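Zondham Home Archive
Set-Up Guide, Section 5: Preparing the Host Computer

Revised September 24, 2020

This section covers the computer that will hold your archive. If you bought the Archive with the Zondham host unit, the memory and drive are already fitted and you can go to Section 6. If you are using a desktop computer you already own, work through everything below in order. Allow one evening for it.

The steps in Section 4 (choosing a location, network cable) should be finished before you begin.

5.1 Before you start

The host computer needs:

A 64-bit processor
8 GB of memory or more
A free drive bay and a free SATA port
A wired network socket
A USB port for the Skolik installer stick

Laptops and all-in-one computers are not supported as hosts. They can still connect to the archive as ordinary users.

Copy anything you want to keep off the computer. The installer erases the drive you choose as the system drive, and there is no way to get the files back afterward. If the computer has been in family use, check the Desktop and Downloads folders as well as Documents, and export browser bookmarks if you want them. Sign out of any program that limits the number of computers you can register.

Write down the make and model of the computer. You will need it if you have to look up which key opens the start-up menu.

You will also need:

A Phillips screwdriver, size 2
A small dish for screws
A soft brush or a can of compressed air
The archive drive, still in its bag
One SATA data cable (supplied with the Ban drive kit)
Four drive screws (also in the kit)

Note: The Ban drive kit comes in two versions. The short-cable version is meant for small cases and may not reach the lower bays of a full-size tower. If the label on your kit ends in S, hold the cable up to the bay before you screw anything down.

5.2 Opening the case

CAUTION: Shut the computer down fully. Sleep is not enough. Switch off the power supply at the back, if it has a switch, and pull out the power cord.

1. Disconnect everything: monitor, keyboard, network cable, speakers, printer. If you are not sure you will remember what went where, put a piece of tape on each cable and write on it.

2. Press the power button once and hold it for five seconds. This drains what is left in the power supply. A fan may twitch.

3. Move the computer to a table with good light. A kitchen table is fine. Carpet is not.

4. Lay the tower on its side with the removable panel facing up. On most towers, this is the left panel as you look at the front.

5. Remove the two screws at the rear edge of the panel and put them in the dish. Slide the panel back until it stops, then lift it off. Some cases have a latch or thumbscrews instead.

6. Touch a bare metal part of the case before you touch anything else inside. Do this again each time you come back to the table.
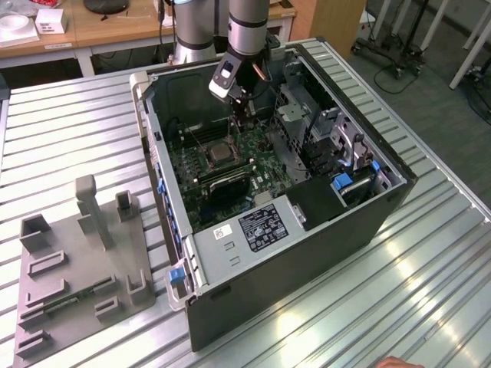
Side panel removed, interior facing up. 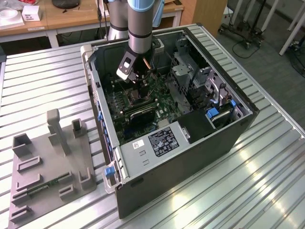 5.3 Cleaning

An archive host stays switched on day and night, and dust that did no harm in a computer used for an hour in the evening will build up faster. Clean it now while it is open.

1. Brush or blow dust from the processor cooler, the fan blades, and the grille on the power supply. Hold each fan still with one finger while you blow on it.

2. Check the front intake. On many cases the plastic front pulls off from the bottom. If there is a foam filter behind it, rinse it in cool water and let it dry overnight before putting it back.

3. Look for loose cables resting against fans and tuck them away.

Do not use a household vacuum cleaner inside the case. Do not remove the processor cooler unless you have fresh thermal paste and have done this before. It is not part of this set-up.

5.4 Checking and adding memory

Skip this part if the computer already has 8 GB or more.

1. Find the memory slots. They are long and narrow, usually side by side, with a clip at one or both ends.

2. Read the label on a module already fitted. The new one should be the same type and, if possible, the same speed. Mixed speeds will work in most computers, but all modules will run at the slower one.

3. Open the clips on the empty slot.

4. Line up the notch in the module with the ridge in the slot. It fits only one way. If it will not go down, take it out and turn it around.

5. Press firmly on both ends until the clips close. It takes more force than most people expect, and the board may flex slightly.

Note: If there are four slots and you are adding two modules, use the slots marked in your computer's own manual. They are often the same color, though not on every board.

5.5 Fitting the archive drive

1. Choose a bay with some space above it. Two drives packed against each other will run warmer.

2. Take the drive out of its bag, holding it by the edges.

3. Slide it into the bay with the connectors facing the inside of the case. Fasten it with two screws on each side. Finger-tight and a quarter turn is enough.

4. Plug one end of the SATA data cable into the drive and the other into a free port on the motherboard. The connector is L-shaped and should slide in without force.

5. Find a spare SATA power plug among the leads from the power supply and connect it to the drive. If there is none, you need a splitter – these are sold separately and are not part of the Ban kit.

6. Pull gently on each plug you have touched. Then check the other plugs nearby. It is easy to nudge one loose while reaching past it.

If your computer has an old drive that you no longer want to use, disconnect it now. Leaving it in place does no damage, but it will appear in the installer list and can be chosen by mistake.

5.6 Closing up

1. Count the screws in the dish. A missing screw is probably inside the case. Tip the tower gently and listen.

2. Slide the panel back on and fasten it.

3. Stand the tower up in the location you picked in Section 4. Leave a hand's width clear behind it.

4. Connect the monitor, keyboard, and network cable only. The rest can wait.

5. Plug in the power cord and switch on the power supply.

5.7 Installing Skolik

1. Put the Skolik stick into a USB port at the back of the computer. Front ports work on some models but have caused failed installs on others.

2. Turn on the computer and press the start-up menu key repeatedly. This is most often F12, F10, F8 or Esc.

3. Choose the USB stick from the list. The Skolik screen should appear within a minute or two.

4. Pick a language and a keyboard layout.

5. Choose the system drive. Read the size shown next to each drive before you press Enter. The system drive is normally the smaller one. Skolik needs at least 224 GB here.

6. Choose the archive drive when asked. If it is not on the list, see 5.9.

7. Enter a name for the host, using letters and numbers only. It will be seen by everyone on your network, so a plain name such as "archive" works best.

8. Set the administrator password. Write it down and keep it somewhere away from the computer. Zondham cannot reset it for you.

9. Wait. The bar often stops at the same point for several minutes while the archive drive is being prepared. Leave it alone. On an older computer the whole install takes around 5 hours with a large drive.

10. When you see "Remove stick and restart," do so.

5.8 First connection

From another computer on the same network, open a browser and type the host name followed by a colon and 3769, like this:

archive:3769

Sign in with the administrator password. You will be asked to accept the license and choose a time zone. After that you can unplug the monitor and keyboard from the host.

Note: Some browsers show a security warning the first time. Choose the option to continue. Section 7 explains how to install the certificate so that the warning goes away.

If you received an update card dated February in your box, install that update before you copy any files. Go to Settings, then System, then Update, and enter the code on the card.

5.9 If something is wrong

The computer does not turn on.
Check the switch on the power supply, then the power cord. If both are fine, unplug it, open the case, and look at the large power plug on the motherboard.

It turns on but beeps and shows no picture.
Most likely a memory module is not fully seated. Remove it and fit it again. If the beeping stops with the new module taken out, the module is the wrong type or faulty.

The archive drive is not listed.
Shut down, unplug, and check both drive cables. Try a different SATA port. On some boards one port is switched off when certain slots are in use, so your computer's manual is worth a look.

The installer stops with code 299.
The stick could not be read. Try another USB port. If the code comes back, download a fresh copy of the installer from the Numirberg support page and write it to a new stick – the old one should not be reused.

The host name does not open in the browser.
Check that the network cable is plugged in at both ends. If it is, sign in to your router and look for the host in the list of connected devices. Type the number shown there in place of the name, with the same colon and port after it.

Continue with Section 6, Adding Users and Folders.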